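The Undeck: Book 2 of the Kastley Lane Mysteries

Paperback, 200 pages
Ages 8 to 12
Published by Skondell

Book one ended with the lighthouse door swinging shut, and if your house was anything like ours there was a lot of shouting about that. Good news – book two picks up on the very next page!

Wren and Ashworth (the cat, not the town, though the town of Ashworth gets plenty of attention too) are stuck aboard an old ferry that hasn't left the harbour in years. The ferry has four decks on the plans. Wren counts them twice and gets five. The extra one has no stairs, no portholes and no number, and the crew's old logbook calls it the Undeck. Someone has been living there, and whoever it is has been writing letters to Wren's gran.

It's a proper page-turner, with short chapters that are just right for bedtime (expect to be begged for one more) and a map at the front that readers will want to keep flicking back to. The jokes are better than in the first book, and Ashworth gets three whole chapters told from his own point of view, mostly about fish. There are sadder bits as well, when Wren starts to work out why her gran stopped sailing, and they're handled gently.

Do I need to read book one first?
It helps, because the lighthouse business comes up a lot. There's a two-page catch-up at the start for anyone who has forgotten, or who was given this one as a present and can't wait.

Is it scary?
A little, in the dark parts of the ship. Chapter 9 has a flooded corridor and a torch that keeps going out. Most eight-year-olds will love it, but younger listeners might like company for that one.

Reading it in class
The code in the logbook can be cracked by readers before Wren manages it, and page 109 has everything they need. It makes a brilliant half-hour activity for pairs, with squared paper and a pencil each. The answer is printed upside down at the back. 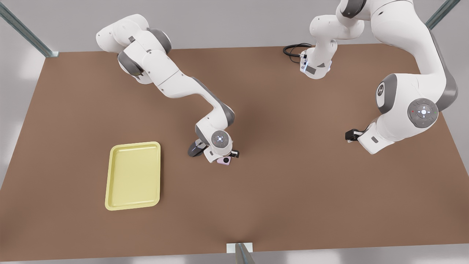
Also in the series
Book 1: The Lighthouse Door
Book 3: The Salt Clock (coming in February)

Format and delivery
Paperback with a fold-out map. Also available as an e-book, where the map opens on its own page so you can zoom in on the tiny labels. Orders placed before 2 pm are packed the same day.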